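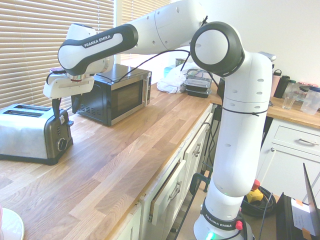
4. The Open Day at Dretdale

4.1 Setting and procedure

The second part of our study took place during the open day of the Hirkau kitchen laboratory in Dretdale, on May 27, 2021. In the first part (Section 3) we interviewed people who had only read a text about household robots. In this second part we wanted to hear people who stand beside such a robot while it moves over a counter with ordinary appliances on it. We received 67 visitors during the day. They came in small groups, and each group stayed for one demonstration and for the discussion after it.

The laboratory is a furnished kitchen and we did not change much in it for the visit. The countertop is the usual wooden one, and the window behind it is covered with blinds. We decided to leave the dishes near the sink as they were. In the pilot session at Kokmont, where the counter had been cleared completely, several participants told us that the place looked like "a shop for kitchens", and they spoke about the robot as a product for sale. We wished to avoid this kind of talk.

Each demonstration had the same order. The operator, Lyle Haddad, first greeted the group and explained where to stand. Then he moved the arm slowly to a position over the counter and stopped it there. The visitors were invited to say what they expected the arm to do next, before he told them anything of the task. After this he continued with the planned movement, and he answered questions while the arm was in motion. We call the stop before the task the "waiting position". It was kept until the group had no more to say, and its length therefore differs from group to group.

Figure 3 shows the arm above the countertop, between the stacked dishes on the left and the toaster and microwave on the right. The gripper is open and holds nothing. We include it here mainly for the distances between the objects, which are important for the comments discussed below.

4.2 Material

All talk was recorded with one microphone on a shelf and was transcribed by the second author. The transcripts contain 1892 utterances. We removed greetings, talk about the parking place and talk between family members which had no relation with the demonstration. From the remaining material we selected 489 utterances in which a visitor says something about a future action of the robot. These are the basis of our analysis. The coding follows the scheme of Esposito as it was described in Section 2, with one additional category, "reach", which we needed for expressions such as "it can't get there from that side".

Both coders worked independently on the complete set. Differences were discussed until an agreement was found. In 7 cases no agreement was possible, and these utterances are marked as open in the appendix.

Figure 3. Robot arm with open gripper above the kitchen counter. Dishes and a red apple at the left end; toaster and microwave to the right.

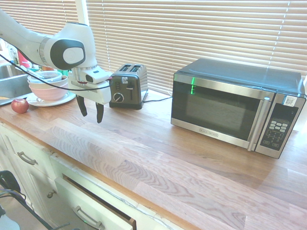 4.3 Results: What visitors expected

The most frequent expectation concerned the toaster. Visitors spoke about bread, about the lever, and often about the question of who would put the bread inside. A typical comment was "It will push that down, but then I must come with the slice". Many persons accepted without difficulty that the arm would do one part of the work and a human the other part. This differs from the interviews in Section 3, where the participants imagined a robot that prepares the whole breakfast alone.

The microwave was mentioned less often, but the comments on it were longer. Visitors looked at the long handle of the door and discussed from which side the fingers should take it. One visitor, who repairs ovens by profession, explained to her group that the difficult moment is the first small movement of the door, when it leaves the latch. Her group then changed its expectation and said that the arm would "leave the door to us". The keypad caused doubts of another kind. Some visitors thought that the fingers were too thick for it, others said that they would be exact enough.

Comments on the bowls were nearly always warnings. It is interesting that they were made also by visitors who had shown much trust in the robot when they talked about the toaster. We suppose that trust is given to an object and a movement together, and is not carried easily from one object to the next. Our material does not permit a stronger claim.

4.4 The role of the waiting position

We had introduced the waiting position for a practical reason, namely to get predictions before the explanation. During the coding we noticed that it had also an effect on the manner of speaking. While the arm stood still, the visitors came nearer to the line on the floor and lowered their voices. They used "he" or "she" for the robot more often than during the movement, where "it" was dominant. Children asked if it was thinking. Mr. Haddad answered such questions in a neutral way, as agreed before, and said only that the arm was waiting for the next command.

A limitation must be mentioned. The groups could sometimes hear the discussion of the previous group through the open door, and we cannot exclude that some expectations were repeated from there. For the follow-up visit in September the door will be kept closed, and the order of the toaster task and the microwave task will be changed between the groups.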